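Speaker notes - Setting up a grab-and-go lunch table
Abdul-Rahman Aidoo, Benmoussa Catering
Saturday session, 6 Dec 2025

Slide 1 - Opening
Say hello, thank the Hormont people for the room. Ask who runs a counter, who does office drop-offs, who does both. Most of the talk is for the drop-off crowd.
Our numbers: 290 lunches on a normal weekday, up to 530 in December. Same four tables either way. The tables don't get bigger in December, so layout has to do the work.

Slide 2 - What goes wrong
Tell the Fastia story. Good food, one long table, drinks at the front, sandwiches at the back. People picked up a bottle, then had one hand left for everything else. The line went out past the lifts.
Pause here. Somebody usually has a worse one.

Slide 3 - Order of the table
Sandwich first, then sides, then sweets, drinks last. If the room only lets people in from one end, turn the whole table around before you unpack anything.
Leave a gap between groups about the width of your hand. Labels go in the gap, facing the guest.
Small tables are different. With one surface and people coming from both sides, keep the sandwich tray in the middle and build outward. Tall things at the back, always.

Slide 4 - Containers
Trays for anything flat. Rounded corners wipe down faster, and a low rim is enough to stop things sliding.
Baskets for foil containers. Stack them, but no higher than you can lift out with one hand.
Clear racks for bottles. Guests read the label through the rack and don't pick up three to find the one they want.
Tiered stands for small cups. Check them every time you pass - little cups tip over and one lying on its side makes the whole stand look picked over.
Mention cost: clear stands scratch. We replace ours every second year. Don't buy the thin ones.

Slide 5 - A table, sandwich tray in the centre
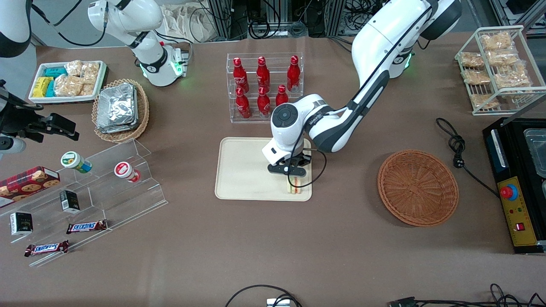 Slide 6 - Placing sandwiches
Start at a corner of the tray and work along the edge. Filling side where the guest can see it. Colour sells a sandwich better than a sign does.
Don't squeeze the bread. Hold it by the sides, put it down, let go. New staff at Miloritz practise this with day-old loaves.
Ask for a show of hands: who wraps, who doesn't? Take two answers and move on.

Slide 7 - Topping up
Refill when a tray is half gone. Swap the tray if you can - it's quicker than filling one in front of guests.
Packaged bread and bars can share a tray, one kind to each side.

Questions
Ten minutes. If allergens come up, point to the handout, page two. Leave the sign-up sheet by the door.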